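**Do you still send parcels, or has the postage finished you off?**

**gordon_macp** wrote on 04/09/2025:

Evening all. I've sent my sister in Fovdale a birthday box every year since she moved out there, usually just silly bits and a long letter (she says the letter is the best part, bless her). This year the counter wanted more for the postage than I'd spent on everything inside it! Am I daft to carry on? I did wonder about a voucher but it feels a bit cold.

**hashini_k** wrote:

Oh Gordon, please don't stop! My aunt posted me things all through college and I've kept every one of her notes, even the one that was mostly about her drains. A voucher I'd have spent and forgotten by the weekend. I've got one on the go myself at the moment, and I add to it as I come across things.
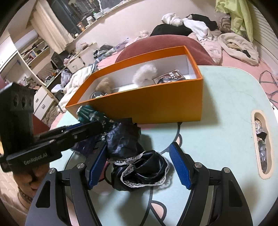
*Orange box on the green table, still plenty to go in*

**riaan_b** wrote:

I'll be the grump, sorry. We had 13 parcels between us one winter and half of it was stuff we had no room for. My brother and I ring each other on Sundays now and put the money towards a visit in April. I'd not go back to parcels.

**hashini_k** wrote:

That's lovely if you can visit, Riaan, but a ticket isn't in everybody's reach, and you can't put a phone call on the shelf and look at it later.

**riaan_b** wrote:

Fair enough on the ticket. I still say most of it ends up in a drawer.

**benjie_p** wrote:

Gordon, have you tried going smaller? I got mine down to 300 grams by leaving out anything in a jar, and it made a big difference to the price. Two pages of letter weigh next to nothing, so you needn't trim those.

**gordon_macp** wrote:

It was the marmalade, wasn't it. Right, I'll take the jar out and weigh it again in the morning. Thank you all, even Riaan.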